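Home | News | Products | Events | Support | Contact

Flarenum to open its kitchen robotics lab to visitors in February

Reading time: 2 minutes

Flarenum will hold an open day at its Brerkel site on a Thursday in February, with demonstrations of Tultar, the company's software for planning and testing robot arm work in home kitchens. Doors open at 10 a.m. and admission is free.

Visitors will follow Tultar tasks on a large screen in the simulated kitchen that the development team uses for its daily testing.

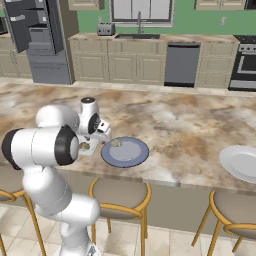
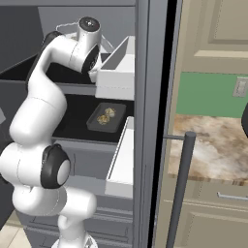
Views from the Tultar simulated kitchen, with the arm over the island counter (first) and reaching into an open storage cabinet (second).

The main demonstration deals with moving food between a counter and a storage unit. It sounds like a simple job, but the arm has to work over dishes that stand close together and then reach in between shelves and bins where there is little room to turn the wrist. Staff will run the task at normal speed, then again slowly, and explain how each path is chosen.

Tultar now includes 153 kitchen tasks. They cover counters, shelves, drawers and doors, and each one can be started with the objects in different positions. The team runs 600 trials on a task before it is passed on for testing with a physical arm – a step that takes place in a separate hall and is not part of the open day.

Guests can also try the software themselves. Seven workstations will be set up in the Joubert Room on the ground floor, where visitors can move dishes, change the starting position of the arm and watch the result. No programming experience is needed. Staff will be on hand at each station, and children are welcome with an adult.

The program is as follows:

10:00 a.m. Doors open
10:30 a.m. Introduction to Tultar
11:00 a.m. Main demonstration
1:00 p.m. Workstations open in the Joubert Room
2:30 p.m. Main demonstration, repeated
4:00 p.m. Close

The two main demonstrations are the same, so visitors only need to attend one. Seats are given out at the door. School and college groups should write in advance so that a workstation time can be set aside for them.

Parking is available behind the main building – please use the north gate. The Joubert Room and the demonstration hall both have step-free access. Coffee and sandwiches will be sold in the lobby until 2 p.m.

Members of the press who want to speak with the development team should contact the Flarenum press office before the event.

Contact: Flarenum Press Office, Brerkel | © Flarenum. All rights reserved. | Back to top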